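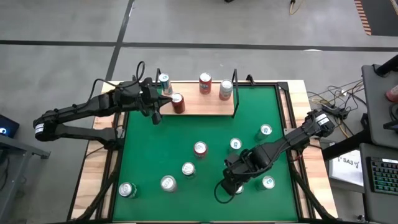

Plorutow can shelf — six months on

I bought this in July after losing patience with the bottom of our kitchen cupboard, where the fizzy drinks had been living in torn cardboard since we moved in. I wanted a small raised shelf I could stand cans on, with room to stand more in front. I had a budget of 25 pounds and I came in at 21 with postage, so I was already in a good mood when the parcel turned up!

What you get is a plain wooden board, two thin black uprights, four screws and a key to do them up with. There is a leaflet too, but the drawings are tiny and the one for the left upright is upside down. Ignore it. Put both posts in finger tight, stand the whole thing on a flat worktop, push down gently on the board, then tighten. I did one side fully before starting the other and ended up with a lean, so I had to undo the lot.

Once it's square it is lovely and steady. I was ready for it to wobble every time I took a can off the front, as the old wire rack did (that was a Climard, and I was not sad to see it go). The Plorutow stays where it's put. You can set a can down right on the front edge and the board doesn't tip or dip. My daughter Gina is not gentle with shelves and she hasn't managed to knock it over yet.

The wood is the nicest bit. Ours came smooth on top and slightly rough along the back edge, which took two minutes with a scrap of sandpaper. Cold cans left faint rings in the first week, so I rubbed in some of the oil I use on the chopping boards and have had no more since. I do wish they'd finish it at the factory — or at least sell a little tin of something alongside.

Now, how we use it. The everyday cans go on the shelf and the odd flavours go on the floor of the cupboard in front, all standing up. I tried laying them on their sides to begin with and they rolled about every time the door was opened. Upright is much better, and if you leave a finger's width between them you can lift one out without sending its neighbour flying. We go by colour these days: red at the front, silver behind, and anything green is mine and to be left alone.

I've also put a rubbery drawer liner under everything, cut to fit with kitchen scissors. It keeps the feet from sliding and it deadens the clank, a real blessing if somebody in your house fancies a ginger beer at midnight.

A few grumbles. The posts show every fingerprint. The board is only deep enough for small cans in two rows, and the fat squat ones my brother-in-law Warrick McPhee brings round stick out a bit at the front. And there's no lip, so if you live with a cat who likes pushing things off ledges, think carefully. I looked at the Liao version, which has a rail, but it was 50 and the rail gets in the way of your hand when you reach for the back row.

I liked this one enough to get a second for the jars in the pantry, and that one went together in no time now that I know about the screws. If you need spares, quote part number 1661 when you write to them. I asked for an extra screw after one vanished under the cooker, and they posted me a little bag of them free of charge.

Five stars from me, or four and a half if the leaflet counts.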